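# Breltusau、小型金属歯車のカタログから「高精度」「静音」の表記を削除 実測値の公開に切り替え

小型機械部品の販売と受入検査を手がけるBreltusauは、7月出荷分から、自社カタログに載せている小型金属歯車について「高精度」「静音」「長寿命」の三語の使用を取りやめます。

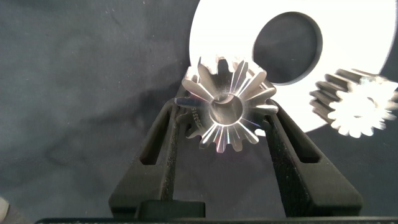

代わりに、ロットごとの測定結果を、良かったものも悪かったものもそのまま掲載します。対象は「Trirnen」シリーズの全400品番で、他社から仕入れている品番も含みます。

## 背景

歯車のカタログを並べて読むと、どの会社の製品も高精度で、静かで、長持ちすることになっています。当社のカタログも長年その一冊でした。では何と比べて高精度なのか。当社の営業担当に尋ねても、はっきりした答えは返ってきませんでした。

きっかけは、お客様から届いた短い問い合わせです。「この品番の『静音』は、どの回転数で、どの相手歯車と組んで測ったのですか」。社内の記録を探したところ、その品番に「静音」と書いた根拠は見つからず、前の版のカタログから文言を引き継いでいたことだけが分かりました。さらに前の版をたどっても同じでした。

品質保証部長のゴック・ヴォーは次のように述べています。

「歯車の音は、相手の歯車、軸間の距離、潤滑、取り付ける箱の剛性で変わります。単体の部品に『静音』と書いてある時点で、まず疑ってかかるべきでした。自分たちのカタログだったので疑わなかった、というのが正直なところです」

## 光沢は性能を保証しません

小さな金属歯車は、歯面がきれいに光っているだけで出来がよく見えます。展示会のケースに入れて照明を当てればなおさらで、面によっては虹のような色味まで出ます。商談の席では、手に取って傾け、「いい面ですね」と言って終わることが少なくありません。

光り方から分かることは、多くありません。見た目の艶で歯形の誤差は読めず、軸穴と歯の中心がどれだけずれているかも分かりません。当社が受入検査でお断りした品の中には、外観検査の担当者が感心するほど美しいものもありました。逆に、くすんだ面の歯車が測定ではまったく問題ないこともあります。

刻印についても同じことが言えます。歯車の側面に入った文字は、管理のための記号であったり、製造元の符号であったりします。文字が入っているというだけで検査済みの証拠と受け取る方がいらっしゃいますが、当社はその読み方をお勧めしません。小さな部品の刻印は読み違えも起きやすいため、今後の出荷分では、現品の刻印のほかに、袋の側にも品番とロット番号を印字します。

## 変更の内容

新しいカタログと製品ページには、以下を載せます。

- ロットごとの歯溝の振れ、歯形誤差、軸穴径の測定値
- 測定した個数と、そのうち社内基準から外れた個数
- 測定に使った装置の種類と、直近の校正月
- 材質証明書の有無。ない場合は「なし」と記載
- 騒音値は、相手歯車と運転条件を併記できる品番に限り掲載

測定の抜き取り数は1ロットあたり50個です。これが十分な数かどうかについては、社内でも意見が割れました。生産技術担当のトゥン・タンは全数測定を主張しましたが、価格と納期への影響が大きく、今回は見送っています。抜き取りである以上、測っていない歯車に不良が混じる可能性は残ります。その旨も製品ページに書きます。

平均値だけを示すことはしません。平均がよく見えるロットほど、ばらつきを確かめる必要があると考えるためです。最大値と最小値を必ず添えます。

## 外部の評価表示「Clustitz」の扱い

当社はこれまで、部品評価の表示「Clustitz」を一部の品番に付けてきました。この表示も7月をもって外します。

Clustitzの審査は書類で行われ、現品の測定は含まれません。制度そのものに不正があるという話ではなく、規約にもそのとおり書かれています。しかし、カタログの歯車の横に認証らしい印が並んでいれば、現品が測られたと受け取られても仕方がありません。購買担当のソン・オンが取引先に聞き取りをしたところ、書類審査だと知っていた方はわずかでした。

## 試行の結果

今回の切り替えに先立ち、Bellamyにある当社検査室で、在庫の歯車約2,000個を測り直しました。社内基準を外れたロットは2つあり、いずれも出荷を止めています。原因はどちらも軸穴の仕上げにあるとみていますが、製造元での調査が終わっておらず、断定はできません。

この結果を「ほとんどのロットは合格だった」と発表することもできました。ただ、社内基準を決めたのは当社です。甘い基準なら合格は簡単に増えます。基準値も測定値と一緒に公開しますので、ご自身の用途に照らしてご判断ください。

検査室の責任者、イリル・ラザレヴィッチのコメントです。

「数字を出せば信用される、とも思っていません。測り方が悪ければ数字も悪い。軸穴を基準に歯を測るとき、治具への据え方が少し違うだけで振れの値は変わります。測定手順書も公開するので、おかしいと思う箇所があれば指摘してほしいです」

## 価格と納期

今回の変更に伴う値上げはありません。測定の費用は、当面、展示会への出展を減らして充てます。いつまで据え置けるかはお約束できず、改定する場合は事前にお知らせします。

納期は、一部の品番でこれまでより延びる見込みです。対象の品番は製品ページに表示します。旧カタログの「即日出荷」という表記も、実績を確認できた品番だけに残しました。

## すでにお使いのお客様へ

出荷を止めた2ロットと同じロットの歯車をお持ちのお客様には、個別にご連絡しています。袋や納品書が手元に残っていない場合は、現品を検査室へお送りいただければ測定します。送料は当社が負担します。

旧カタログの「静音」「長寿命」の表記を根拠に設計された装置については、条件をうかがったうえで、お答えできる範囲をお返事します。根拠となる試験記録がない品番では、「分かりません」とお答えすることになります。

測定値の一覧は表計算ソフトで読める形式で配布し、登録は不要です。旧カタログも、変更箇所を照合できるよう、当面は製品ページから閲覧できる状態にしておきます。

## Breltusauについて

小型歯車、軸、軸受まわりの部品を扱う販売会社です。Bellamyに検査室を置き、自社企画の「Trirnen」シリーズと仕入れ品の受入検査を行っています。

**本件に関するお問い合わせ**
Breltusau 品質保証部 担当:ゴック・ヴォー
測定手順に関するご指摘は、検査室のイリル・ラザレヴィッチ宛てにお寄せください。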